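**Ullon** is a maker of fitness bands and smart rings based in Vinach. It was founded by Selma Pavlović and Boris Begović, who had worked together on low-power sensors for hearing aids. The company sells mainly through pharmacies and employer health plans, and has 48 employees.

Its first product, the Ullon Band, measured heart rate and skin temperature and ran for nine days on a charge. Early units were recalled in April of the following year after faults in the clasp - the sensor itself was not affected - and 504 bands were replaced.

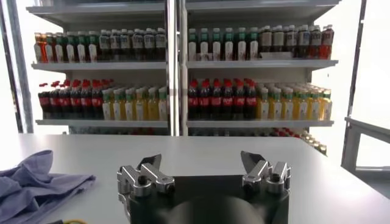

*Bottled drinks on a two-bay display shelf, with a light gray tabletop in front.*

The Cluvutier, a ring without a screen, came next. It shares its software with the band and stores readings for six days when no phone is in range. Reviewers praised its comfort but criticized the monthly fee for sleep reports, later dropped for existing owners.

Pavlović remains chief executive. Begović left daily management to lead the Rutherford project, a research program on blood pressure readings from the finger. No product has been released from it.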